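Panasiuk Launches a Torque Screwdriver That Admits When It Needs Calibrating

Pludumthorpe, 20 Jan 2025 – Panasiuk, the hand tool maker that has spent years telling customers to send their torque tools in for calibration and has been politely ignored the whole time, today announced the Skandgate, an adjustable torque screwdriver that keeps track of its own drift and says so on its handle.

The Skandgate is meant for cabinet installers, electricians, bench technicians and anyone else who has ever been told to tighten a screw to a stated value and tightened it until it felt about right. It goes on sale through tool dealers and the Panasiuk website starting today.

A torque screwdriver is a simple idea. You set a value, you turn, and the tool slips or clicks when you get there. The trouble starts later. Springs relax, grease migrates, the driver spends a winter in a van, and the click goes on sounding every bit as confident as it did on the first day. Most owners find out that their tool reads high or low when something strips, or when an inspector asks to see a certificate and everybody gets interested in the ceiling.

Panasiuk's answer is a counter and a small reference spring, built into the handle and isolated from the working one. When the user presses the check button and turns the driver against its own end cap, the Skandgate compares the two. A green mark means they agree. An amber mark means they are starting to disagree. A red mark means it is time to stop working and put the tool in the mail, and the company is aware of how that will go over on a job site.

The check takes 8 seconds. Panasiuk would like it to be done every morning. Panasiuk would settle for every month.

The company wants to be clear about what the feature does and does not do. A self-check is a warning light. It can tell an owner that the tool has moved from where it was when it left the factory, but it cannot tell by how much, and it does not replace calibration against a proper standard. Customers whose contracts call for a certificate will still need a certificate. The red mark, however red, is not accepted by auditors as a substitute for paperwork.

Calibration for the Skandgate will be handled at Urkumeck, Panasiuk's service workshop in Pludumthorpe, which was expanded in November to take the extra work. Turnaround is three working days from arrival. Each driver is tested in both directions at several points across its range and goes back with a printed record of how it measured before adjustment as well as after. Many shops print only the second set of numbers. Panasiuk has found that customers learn more from the first set, although they do not always enjoy it.

The driver comes in two versions. The standard model covers the low range used for hinges, drawer runners, terminal blocks and small fasteners in soft material. The heavier model takes over where that one leaves off and has a longer handle with a wing grip. Both accept ordinary quarter-inch hex bits, and the company did briefly consider a special bit system of its own before remembering how it feels about other companies' special bit systems. 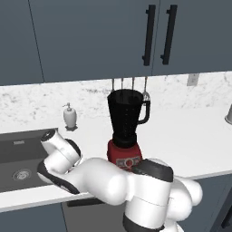 Field trials ran for roughly 60 weeks with working tradespeople, who were asked to use the drivers as they normally would. They did so with real commitment. Trial units were dropped, lent out, used as pry bars and, in one case, returned with paint inside the battery compartment. The design picked up a thicker end cap and a sealed battery door as a result. The instruction sheet also picked up a line about prying, which Panasiuk expects will be read with the same attention as the lines about calibration.

The most common complaint from the trials was that the amber mark made people nervous. Engineers looked at softening the color and decided to leave it alone – nervous was more or less the goal.

Owners of older Panasiuk torque drivers are not being left out. Any model still listed in the current parts catalog can be sent to Urkumeck for calibration at the regular price, with or without a guilty note about how long it has been. The workshop gets plenty of those and files them with the test records.

Each Skandgate ships with a storage tube, a bit adapter, a first calibration record and a reminder card with space for the next due date. The card is printed on both sides, in case the first side gets used as a shim.

About Panasiuk

Panasiuk designs and services torque drivers, torque wrenches and bench testers for the building and repair trades. Its Urkumeck workshop in Pludumthorpe calibrates the company's own tools and those of most other makers, and tries to be gracious about the latter.

Press contact: Panasiuk Press Office, Pludumthorpe. Review samples are available on request and are lent for two weeks. Please do not pry with them.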